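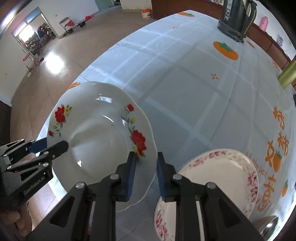 Notizbuch Greifervergleich, August, 14:20

Heute Handgreifer am Geschirr, mit Bijan. Große Freude gleich am Anfang: Der weiße Teller mit den roten Blüten lässt sich hochkant über dem Tisch klemmen, ein blaues Polster vorn auf der Fläche, das andere hinter dem Rand. Die Polster sind wirklich klasse! Mit den harten Backen aus Usstead hätte ich mich das bei Porzellan nie getraut.

Offen bleibt der gewellte Rand. Áine meint, wir sollten tiefer in Richtung Spiegel greifen, ich würde erst die Schließkraft durchfahren. Parametersatz 36 als Basis, 102 nur zum Gegenprüfen.

Zu zweit am tiefen Teller

Ein Greifer kommt von unten über den linken Rand (eine Backe außen, eine innen), der zweite von rechts. Absprache ist alles - wer zuerst schließt, gibt die Lage vor. Glänzende Glasur auf hellblauem Tuch, da bin ich auf die Tiefendaten sehr gespannt.

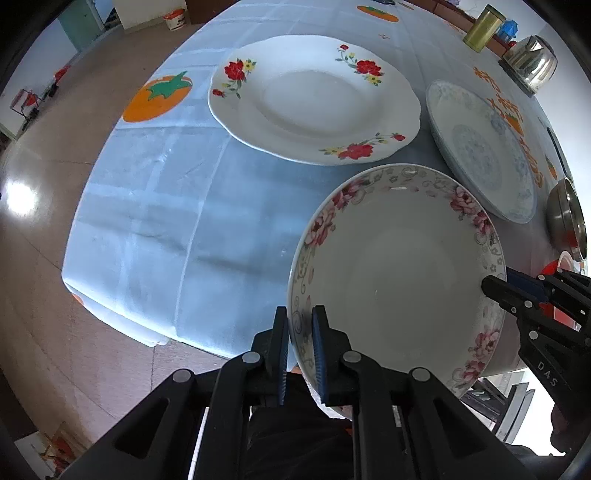

Nächste Schritte

- Schließkraft in kleinen Stufen, immer am selben Teller
- Rillen der Polster nach jeder Serie abwischen
- Fergal nach der Zeitsynchronisation fragen, Lauf 204 nochmal ansehen
- Edelstahlschüssel als Gegenprobe - darauf freue ich mich am meisten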